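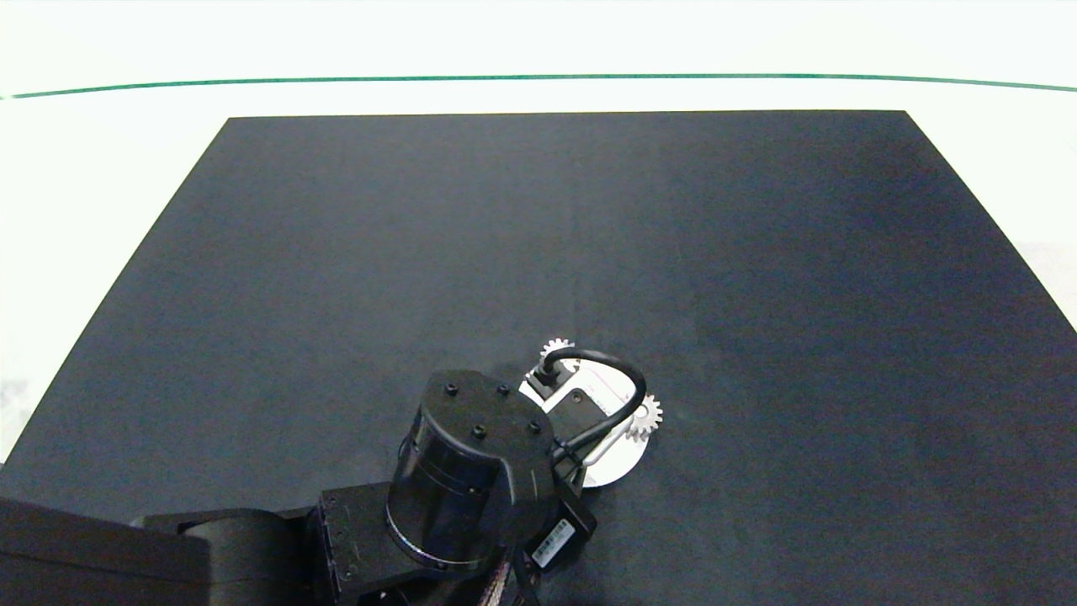 A dark gray mat on a white work surface.

The case against the desk mat

Sometime in the last few years the desk stopped being good enough. You bought a table, and then you were told the table needed a cover. The cover is gray, it goes under everything you own, and the people selling it talk about it the way people used to talk about hardwood floors.

I held out until April, when the Grundetti store in Justthorpe put a big charcoal one on a display by the registers. The tag called it a "work landscape." I paid 30 dollars for the landscape and carried it home rolled up under my arm like a stolen painting.

The sales pitch has three or four parts and I don't think much of any of them. The mat protects the surface, they say. From what? My desk is a white Prirnstead top that has put up with 13 years of coffee cups, a leaking plant pot and one bad afternoon with wood glue. You can find the glue if you know where to look. I now own a second surface whose job is to keep me from scratching the first, and I catch myself being careful with the second one too.

Then there is focus. A dark rectangle is supposed to mark off the place where work happens. I gave this a fair try and kept the mat clear for a whole week. What happened is that the mess moved to the white part. The mail, the tape and the good scissors all sat along the edges, and every time I needed something I reached past the tidy area to get it. I got no more done than I had the week before.

I'll grant that it cuts the glare. A white desk under a strong lamp is hard on the eyes by four in the afternoon, and a matte gray one is easier. If the tag had said that, I would have no complaint. But a sheet of dark construction paper does the same thing, and so does turning the lamp toward the wall.

Fans of the more expensive Åberg version tell me I bought the wrong mat. Theirs lies flatter and wipes cleaner, and they may be right. I have noticed that whenever a product disappoints somebody, the cure is a pricier one of the same product. I have also noticed that dark mats show crumbs much better than white desks do, and that no store display has ever had a crumb on it.

The mat is still there. Taking it off means clearing the desk, and I did that once already this spring to put it on.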